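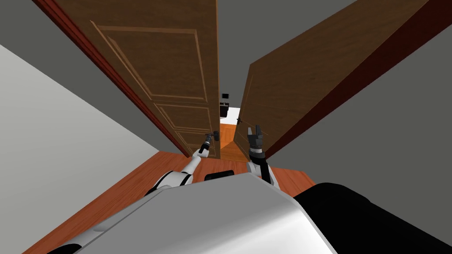
Sound Reinforcement and Cueing for a School Stage Production

Marthinus Visser and Nomvula Hlongwane
Submitted 20 May 2026

1. Purpose

The senior drama class staged the musical Kekoria in the school hall in February. This report covers the sound system: microphone allocation, cueing, and speech clarity at the back of the hall. Lighting and set construction are reported separately by other groups.

2. Equipment

The hall has a fixed pair of loudspeakers, mounted either side of the stage, and a mixing desk with 12 usable inputs. Two inputs were kept for the keyboard and one for playback. The remaining nine went to radio microphones. The cast had 19 speaking or singing roles, so microphones had to be shared.

3. Microphone allocation

A chart was drawn up listing every scene against every performer. Swaps were scheduled only where the outgoing performer had left the stage at least one full scene earlier. Chorus members who sang in groups were not given microphones. Act 2 required more swaps than Act 1, and one backstage crew member was assigned to them full time.

4. Cueing

Cues were first written in the margin of the script. This was hard to read in low light and was replaced after the second rehearsal by a typed cue sheet with one line per cue. Each line gave the spoken word before the cue, the channels to open and the channels to close. Unused channels were muted at all times to reduce feedback.

5. Speech clarity

The hall seats up to 200. Listeners in the back row marked any line they could not follow during the dress rehearsal. Most of the marked lines were spoken over keyboard underscore. The keyboard level was lowered in those passages and the low frequencies on the voice channels were reduced. The test was not repeated with a full audience, so the effect of the change has not been measured.

6. Faults

One microphone cut out during the market scene on opening night. The cause was a loose battery cover, which was taped for the remaining shows. A late swap in Act 2 left one verse without amplification.

7. Recommendations

Label each transmitter with its channel number on both sides. Run the swap chart once without actors before the first technical rehearsal. Store the cue sheet with the script, as the current copy is held only on Nomvula's laptop.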